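Chamada de participantes: painel de utilizadores para a compra de garras e células de manipulação

Rarnico, unidade de embalagem e preparação de encomendas
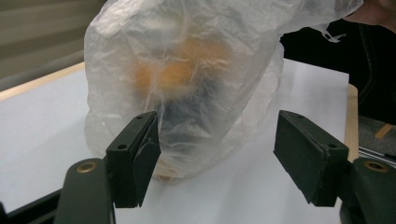

Do que se trata

A Rarnico vai decidir, até ao fim de janeiro, se compra equipamento robotizado para manipular artigos em saco de plástico, e quanto gasta nisso. Procuramos pessoas que trabalhem, ou tenham trabalhado, com este tipo de artigo e que estejam dispostas a passar algumas sessões a fazer perguntas incómodas aos fornecedores e a nós próprios.

Convém dizer desde já que a decisão de comprar não está tomada. Há quem na casa a dê por certa, e o plano de investimento já tem uma linha com o nome "automação". Uma linha num plano não prova nada. Há dois anos comprámos uma seladora automática para a unidade de Plasov com base numa demonstração de 20 minutos, feita com caixas de cartão novas e todas iguais. Ainda hoje pagamos a manutenção de uma máquina que trabalha dois turnos por semana.

O problema do saco

Os catálogos mostram cubos, latas e frascos. O nosso armazém tem sacos translúcidos, amarrotados, moles, com abas soltas e com o conteúdo a adivinhar-se por manchas de cor. Entre os dois dedos de uma garra, um saco destes tem a forma que lhe calhou ter naquele momento. Os fornecedores respondem que o software resolve. Queremos ver isso medido, com os nossos artigos, e queremos que as condições do ensaio sejam escritas por quem conhece o trabalho.

Foram pedidas propostas à Van Loon e à Nesatia. As duas apresentam taxas de sucesso muito altas. Nenhuma explica o que conta como tentativa falhada, quem repõe o artigo na mesa quando ele cai, nem se um saco rasgado entra na estatística como sucesso. São perguntas para o painel.

O que vai fazer o painel

O painel reúne-se em oito sessões de meio dia, na unidade de Plasov. O trabalho inclui:

Escolher a amostra de artigos para os ensaios. Temos 1.041 referências ativas em saco e não vamos testar todas. A amostra não pode ser escolhida pelos fornecedores, nem pela direção comercial.

Redigir a folha de registo dos ensaios, com uma definição de falha que duas pessoas diferentes apliquem da mesma maneira.

Assistir aos ensaios das duas propostas e preencher a folha. O painel pode interromper um ensaio, pedir repetições e trocar a ordem dos artigos.

Rever o orçamento completo. Pedimos especial atenção ao que costuma ficar fora da primeira página: almofadas de contacto e outras peças de desgaste, licenças anuais, deslocações de técnicos, formação, adaptação das mesas, horas de quem fica ao lado da máquina a desfazer encravamentos.

Comparar tudo isso com a alternativa mais barata - melhorar as bancadas manuais que já temos e não comprar robô nenhum. Esta hipótese será avaliada com a mesma folha e terá o mesmo espaço no relatório.

Quem procuramos

Operadores de embalagem, picking ou devoluções com pelo menos um ano de prática. Técnicos de manutenção que tenham convivido com garras, pinças ou ventosas em produção. Pessoas de compras ou controlo de custos que já tenham acompanhado um equipamento para além do período de garantia.

Não é preciso saber programar. Não é preciso gostar de robôs, nem desgostar deles. Pedimos apenas que quem se candidata leia uma proposta comercial até ao fim, incluindo os anexos, e que aceite mudar de opinião perante os resultados.

Não podem participar pessoas com contrato, comissão ou participação em qualquer dos fornecedores consultados.

Condições

Cada sessão é paga a 73 euros, mais a deslocação. Os trabalhadores da Rarnico participam dentro do horário, sem perda de prémios de produtividade; a chefia direta será informada e não pode recusar a dispensa depois de confirmado o calendário.

Os participantes assinam um acordo de confidencialidade limitado aos preços. Os resultados dos ensaios não ficam cobertos por ele e serão afixados nas unidades, bons ou maus.

O parecer do painel segue em anexo à proposta de investimento. Não é vinculativo. Se a direção decidir em sentido contrário, terá de o justificar por escrito no mesmo documento. Gostaríamos de oferecer mais do que isto, mas foi o que conseguimos negociar.

O que não prometemos

Não prometemos que a automação crie postos de trabalho, nem garantimos que os mantenha todos. O caderno de encargos prevê uma célula para um posto que é hoje ocupado por quase 20 pessoas em rotação, e o efeito sobre essa escala faz parte das contas que o painel vai poder consultar.

Como concorrer

Enviar até quinta-feira, 20 de maio, uma página com a experiência relevante e a resposta a uma pergunta: qual foi o último equipamento que viu ser comprado e que ficou aquém do prometido, e porquê? Aceitam-se textos escritos à mão, entregues na receção de Plasov em envelope com a referência 109.

As respostas seguem por carta ou telefone, conforme a preferência indicada na candidatura.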